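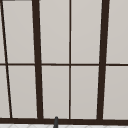 Minutes taken by Ivone Guerra, Petchrat project, Sat 22 November

Thank you all for giving up a Saturday morning – it was a good, full talk. We began with the simulated kitchens. The view over the sink, all pale panes and dark brown bars, is the kind of start pose Modero wants kept in the training set, and we agreed to keep it.

Clekora results: of 1,000 simulated runs, 200 were held back for testing. Policies trained with varied start views did better on the faucet task, though we would all like 10 more seeds before saying so in print.

Ivone will send the seed list to Stuldale. Next review in June.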